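Hakala Computer Refurbishing Program
Frequently Asked Questions: Desktop Memory Upgrades

Last reviewed Wed 26 March

The following answers apply to desktop computers issued through the Hakala program and serviced at the Nercombe and Wutstead centers. Notebook computers are covered on a separate page.

Which computers are eligible for a memory upgrade?
Any desktop issued by the program is eligible, provided that it has a free memory slot or that the existing module can be replaced with a larger one. Computers purchased elsewhere are not accepted.

May I install the memory myself?
Yes. Recipients own their computers once the transfer form has been signed and may open the case at any time. Damage caused during a home installation is not covered by the service agreement.

How do I find out what type of memory my computer uses?
The type is printed on the service card supplied with the computer. If the card has been lost, either center can look it up from the program number on the back of the case. Modules of different generations are notched in different places and cannot be exchanged with one another. A module that does not line up with the slot must not be forced.

What should I do before opening the case?
Shut the computer down, switch off the power supply, and unplug the power cord and all other cables. Place the case on its side on a firm table. Touch an unpainted metal part of the case before handling the module, and hold the module by its edges.

Where are the memory slots?
They are the long, narrow connectors lying parallel to one another on the motherboard, with retention latches at their ends. Cables often hang over this area. Move them aside gently and leave them connected.

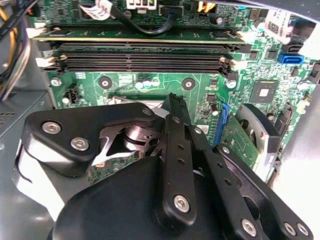

Memory slots on a desktop motherboard, with one module installed and two slots empty.

Which empty slot should I use?
The order varies from one motherboard to another. Follow the diagram on the service card. If there is no diagram, contact a center before proceeding.

How is the module seated?
Open the latches on the chosen slot. Match the notch in the module to the ridge in the slot, then press down evenly on both ends until the latches close. On some boards only one latch moves.

The computer does not start after the upgrade. What is wrong?
In most cases the module is not fully seated. Disconnect the power again, remove the module, and reinstall it. Also confirm that no power or data connector was pulled loose. If the computer still does not start, take out the new module and try the original one alone.

Can a center do the work for me?
Yes. Appointments are offered at Nercombe and Wutstead. The Skostberg office accepts computers for transfer to Nercombe but does not carry out repairs. Please bring the service card and leave the keyboard, mouse, and monitor at home.

What happens to modules that are removed?
They are returned to the owner on request. Otherwise they are tested and added to program stock. Stock stood at 923 modules at the November inventory, of which 140 were set aside for schools.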